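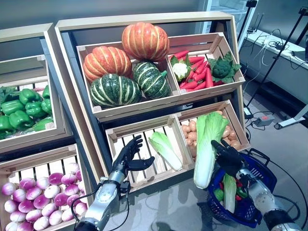 **Multi-fingered hand trials** are what I call the slow, fiddly business of finding out whether a robot hand with real fingers earns its place over a plain two-jaw gripper. I keep this entry up for the Nurbridge wiki, so expect my opinions along with the facts (you can edit them out, but please leave a note on the talk page first!).

## Background

We began with the parallel gripper everybody knows, then moved to the Zastidar, a jointed hand sold in left and right versions. The Onham controller runs both arms. I've logged 1,016 grasps so far, and I still like the hand more than I expected to - even on the days when a thumb joint needs zeroing twice before lunch.

## Test goods

Imitation vegetables do most of the work in our shop trials. Potatoes are easy to close on and hard to single out of a pile. Peppers are glossy and like to turn. Napa cabbage is my favorite, with a thick stem end and frilly leaves, so where the fingers wrap matters a lot. The usual task is crate to shopping basket, and the crates sit on a tilted stand, which changes the wrist angle between the upper and lower tiers.

## Scoring

Each grasp gets one of 3 marks: held, slipped or missed. A run is 13 grasps with the same settings. I used to let people adjust finger force halfway through a run and the numbers were a mess, so now we don't.

## Open questions

* Does the left hand need its own force table, or can it share the right's?
* The Shirazi wrist camera loses sight of the item once the fingers close. Would a second view help?

See also: *Cable routing*, *Thumb zeroing*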